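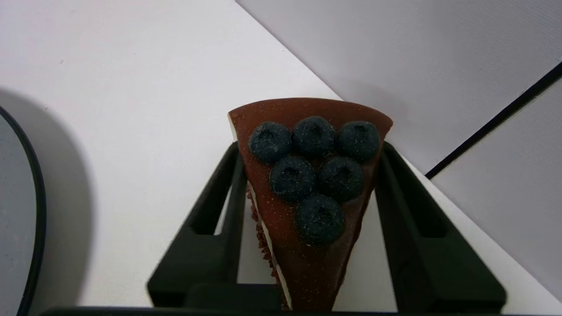 The cake slice in the grip. Six blueberries, no calories.

FROM THE BENCH: THE CAKE INCIDENT

Regular readers will remember that in the last newsletter we promised a cheerful item on table-setting. The arm at our Clinton workshop was going to serve dessert, we were going to take a bow, and the good people at Wumico were going to extend the loan on the controller. We now have a different item.

On the morning of March 1, 2024, the arm was partway through a long run of the same small job: pick up the toy cake, put it on the plate, go home, start again. The target was 1000 cycles with no one touching anything. At cycle 926 the fingers closed on the cake and went on closing. The software had asked for a gentle hold. The gripper, which has its own opinions, gave it everything in the cupboard. The cake shot out sideways, cleared the bench and landed behind the spares cabinet, where Rebecca Cattaneo found it by feel, along with a pen she'd been missing for some time.

No one was hurt. Rebecca had been leaning in to straighten the plate a few cycles earlier, though, so we wrote it up as a near miss and locked the arm out for the rest of the day. A finger is softer than a toy cake and a good deal harder to replace.

Margareta Tudose spent the afternoon in the logs. Her first suspect was the force sensor, her second was the new firmware and her third was me. The sensor was fine. What she found was a force limit that gets sent to the gripper once, at power-up, and held in memory after that. The gripper had dropped off the bus for 82 milliseconds, come back, and cheerfully returned to its factory setting, which is full squeeze. Nothing upstream noticed. The arm carried on as if it still had a light touch, and for one pick it was badly mistaken.

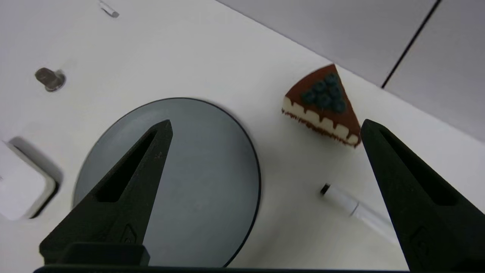 Cake, plate and marker on the bench. The plate is where the cake is meant to end up.

The fix took less time than the paperwork. The limit is now sent before every single grasp, and the arm won't close its fingers until the gripper reads the number back. If the link drops for any length of time, everything stops and someone has to walk over and press the button. We've also reseated the cable at the wrist connector, a Kondach part with a latch that clicks very convincingly whether or not it has latched.

We've run 64 cycles under the new rules. That's a fair way short of 1000, so please hold the applause. The long run starts over once Jasińska sends the replacement connector – they tell us May, and they didn't say which half of it.

Until then, two requests for anyone using the bench. Keep your hands out of the marked area while the arm is live, even if the plate is crooked and it's bothering you. And if the stop button has been pressed, find out who pressed it before you reset it. Margareta has put a clipboard beside it for the purpose. So far it has one entry, and the handwriting is mine.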